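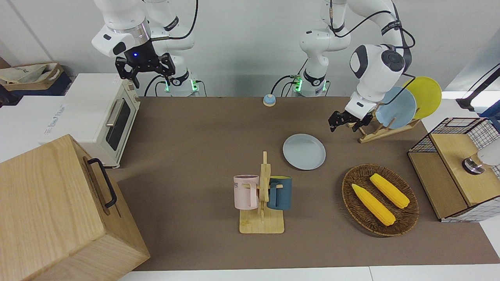

5月 水曜 午前

Villovberg 洞窟の小型哺乳類、下顎第一臼歯(以下 m1)の形態分類の続き。前回は第4層の途中まで。今日は第4層を終わらせ、第2層のハタネズミ類との比較に入る。

## 材料

- Villovberg 第2層(上位)、第4層(下位)の水洗残渣から拾った遊離歯と下顎片
- 比較用の現生標本は Mitari 収蔵庫から借用中のもの。ラベルの学名は旧い体系のままなので、ノート側で読み替える
- 対象はハタネズミ亜科の m1 のみ。m2 以降と上顎歯は同定の補助に使うだけで、集計に入れない

残渣の篩は Weerasinghe の細目。第4層の前半は粗目で処理されているという Rory Aitken のメモがあるので、小型種の出現頻度を層間で比べるときは粗目処理分を別扱いにする。標本カードに篩の欄がないため、袋番号から逆引きした。袋番号のない歯は「篩不明」とし、頻度の計算から外す。形態計測には使ってよい。

## 用語の確認

前回、Zoia Hordiienko と三角紋の数え方が食い違っていた。以後は次で統一する。

- m1 の後端を後葉(PL)とし、そこから前方へ順に T1、T2、T3 と番号を振る
- 舌側は奇数、頬側は偶数になる
- T4 より前の扱いは、T5 との間の象牙質の連絡が閉じているかどうかで決める。閉鎖の判定は咬合面のエナメル間の最狭部を見る
- 前方の複合部全体は ACC と書く。「前環」は人によって指す範囲が違うので使わない

食い違いの原因は、Zoia が後葉を一番目として数えていたことによる。前回の表の三角紋数は、Zoia 担当分だけ一つずつ多い。元の表は残し、修正列を追加した。元の列を上書きしないこと。

左右の取り違えにも注意。顎骨に植立した歯なら問題ないが、遊離歯を反転像で記録すると頬舌が入れ替わる。反転したものにはファイル名の末尾に r をつける。今のところ一部にしかついていない。

## 同定の基準(作業用)

1. 歯根の有無をまず見る。歯根があればヤチネズミ類などの有根群として分ける。若い個体では歯根が未形成のことがあるので、歯根がないだけでは無根群と断定しない。エナメルの厚さと三角紋の角の丸みを併記する
2. 無根で、T1 から T3 までが閉じ、T4 と T5 が広く連絡して菱形をつくるものは、大きさで分ける。大型はミズハタネズミ属 *Arvicola*、小型は *Terricola* 型
3. T4 まで閉じ、T5 が ACC と広く連絡するものは *oeconomus* 型とする
4. T5 まで閉じるものは *arvalis–agrestis* 群。m1 だけでは種まで落とさない
5. 破損で T5 付近が見えないものは「*Microtus* 属未定」。大きさで無理に割り振らない

3 について。*oeconomus* 型は ACC の頬側の凹みが弱いものが典型だが、第4層の標本には凹みがやや深いものが混ざる。閉鎖の有無だけで切ると中間的な個体が両方に散るので、連絡幅を計測値として残し、区分は後で引き直せるようにしておく。

4 について。*agrestis* は上顎第二臼歯の後舌側に余分な小環をもつ個体が多く、これがあれば有力な手がかりになる。ただし遊離した上顎歯と m1 は同一個体に対応づけられない。第2層にこの小環をもつ M2 があるので、層として *agrestis* の存在は認め、m1 側は群のままにする。M2 の比率で m1 を按分する案は Rory から出ていたが、採用しない。保存のされ方が歯種で違うのに按分すると、見かけの精度だけが上がる。

## 計測

計測項目は L(咬合面の最大長)、a(ACC の前後長)、W(最大幅)、b(ACC 基部の連絡幅)、c(ACC 中部の最狭部の幅)。比は a/L、b/W、c/W を百分率で出す。

向きの合わせ方:

- 咬合面が光軸に直交するように粘土で固定
- 後葉の後縁と ACC の前縁を結ぶ線を水平にとる
- L はこの線に平行、W は直交方向
- エナメルの外縁で測る。セメント質は含めない

固定が甘いと a が短く出る。同じ歯を外して載せ直す操作を繰り返したところ、L と W は落ち着いているのに a だけが動いた。ACC の前縁が咬耗で前下がりになっている歯ほど動きが大きい。最後に側面から覗いて咬合面の傾きを確認する手順を加える。

倍率を変えたらスケールも撮り直す。前回の午後分にスケールなしのファイルが続いている箇所があり、その区間は長さの値を破棄し、比だけ残した。比も焦点面が傾いていれば狂うので、再撮影できるものは再撮影に回す。

### Skitis の設定

Skitis での標識点の打ち方は以下。

- 三角紋の頂点はエナメル外縁の曲率最大点。目視で打ち、自動吸着は切る
- 凹角の点はエナメル外縁の最深部。セメントの表面に打たない
- ACC 前縁は半標識点。滑らせる処理は最後に一括で行う
- 欠損した点は推定せず、欠損値として書き出す

自動吸着を入れたまま打つと、セメントとエナメルの境ではなくセメントの外縁に吸われる。第2層の歯はセメントが暗色に染まっていて、特に起きやすい。Hajnalka Somogyi の打ったファイルにこの癖が出ていたので本人に連絡済み。吸着を切って打ち直すとのこと。

書き出し形式は点の順番が保存されるほうを選ぶ。もう一方は読み込み時に欠損点が詰められ、以後の番号がずれる。エラーは出ない。

## 測定者間の誤差

第2層から選んだ 50 点を Hajnalka と自分で独立に計測し、比較した。選び方は、ACC が完存するものに限って袋を混ぜ、端から取った。乱数ではない。

- L、W:測定者間の差に方向性なし
- a:自分のほうが系統的に長い
- b:差が大きい個体がある。T5 前方の連絡部で、どこを最狭部とみるかが違う
- c:b と同じ傾向だが小さい

a のずれは、起点のとり方で説明がつく。自分は T4 と T5 の間を画する凹角の先端から測っていたが、手順書では舌側の凹角の先端からとなっている。手順書どおりの Hajnalka の値が正しい。自分の a はすべて測り直し。L と W はそのまま使う。

7 点については b の差が大きく、二人で画像を並べて確認した。大半は凹角の先端が鈍く、最狭部が一点に決まらない形をしている。この場合は前方側をとると決めた。手順書に追記。残りは単純に点を打ち間違えていた(自分)。

測り直しが済むまで、第4層と第2層の a/L の比較図は出さない。前回 Tamsin Zamora に渡した暫定図も取り下げた。図の上では第2層のほうが a/L が高く、層位的にもっともらしい向きだったが、第2層は自分、第4層は Hajnalka の測定が主体なので、測定者の差がそのまま層の差に乗っている。

## *Arvicola* のエナメル厚

第4層の *Arvicola* について、三角紋の前縁と後縁のエナメル厚の比をとる。後縁/前縁の百分率で、古い型では後縁側が厚く 100 を超え、新しい型では前縁側が厚くなって下回る、という通常の見方で整理する。

- 破断面ではなく咬合面で測る
- 各三角紋で最も厚い部分を測り、歯ごとに平均
- 幼獣と判断した歯は除く。エナメルの分化が不十分で、比が高めに出る
- 咬合面に欠けがある三角紋は飛ばし、飛ばした位置を備考に書く

第4層の値は幅が広い。混入を疑う前に幼獣の除外基準を見直すことにした。歯冠の下方に向かって咬合面の輪郭が大きく広がる歯を幼獣としているが、境界の個体の扱いが日によって違う。除外の判断を計測の後に行うと値を見て決めることになるので、順番を逆にする。先に側面像だけで幼獣かどうかを決め、その列を固定してから厚さを測る。

地域差の問題もある。同じ時代でも産地によって比が違いうるので、他地域の値を当てて年代を読むことはまだしない。層間の相対的な順序を見るにとどめる。

## 表面の状態

消化による溶蝕の程度を、歯の角を見て段階づけしている。猛禽のペリット由来なら軽度が主体になるはずで、第2層は概ねその様子。第4層は角が丸まり、エナメルが一部失われて象牙質が直接出ている歯が混じる。

Tamsin の意見では、第4層は集積者が複数いた可能性がある。それを言うには、溶蝕と流水による磨滅の区別が先になる。磨滅なら象牙質とエナメルの両方に丸みが出て、咬合面以外の稜も落ちる。溶蝕ではエナメルの稜の先端から失われ、象牙質の面は比較的残る。両者が重なった歯は「複合」とし、段階をつけない。

エナメル厚の計測に溶蝕の強い歯が入っていないか確認が必要。咬合面で薄くなっていれば比に影響する。標本番号で両方の表を突き合わせる。午後に着手したが、表面状態の表は袋単位の番号、計測表は個体番号になっていて直接つながらない。対応表は Rafferty Thibodeaux が持っている。

## 学名の扱い

内部の表では次のように書く。

- *Terricola* は *Microtus* の亜属とし、表では *Microtus (Terricola)* sp. と書く
- ヤチネズミ類の属名は *Clethrionomys* に揃える。Mitari のラベルと古いノートには *Myodes* とあるものが混在するので、原ラベルの表記は別の列に転記する
- *oeconomus* は *Microtus* に置いたままにする。*Alexandromys* を使う文献と照合するときは備考に書く
- 比較困難なものは cf.、近縁だが別かもしれないものは aff.。これまで逆に使っている箇所が第4層の表にあるので要修正

属名を一括置換しないこと。原ラベルの転記列まで書き換わる。前に一度やっている。

## 残り

- [ ] 自分の測定分の a を起点を直して全数再計測
- [ ] スケールなし区間の再撮影
- [ ] 反転像のファイル名に r をつける(Zoia 担当分も含む)
- [ ] *Arvicola* の側面像による幼獣判定。計測前に列を固定
- [ ] 対応表を Rafferty から受け取り、溶蝕段階と計測表を結合
- [ ] 手順書:凹角が鈍い場合の b、側面からの傾き確認、Skitis の書き出し形式
- [x] 三角紋数の修正列
- [x] 暫定図の取り下げ

夕方追記。第4層の「篩不明」の袋のうち 2 袋は、Rory の野帳の記載から細目と判明。カードに記入し、頻度の計算に戻した。他の袋は野帳にも記載なし。

Mitari の借用標本は *oeconomus* の分だけ返却期限が先に来る。b の再計測はこの分から始める。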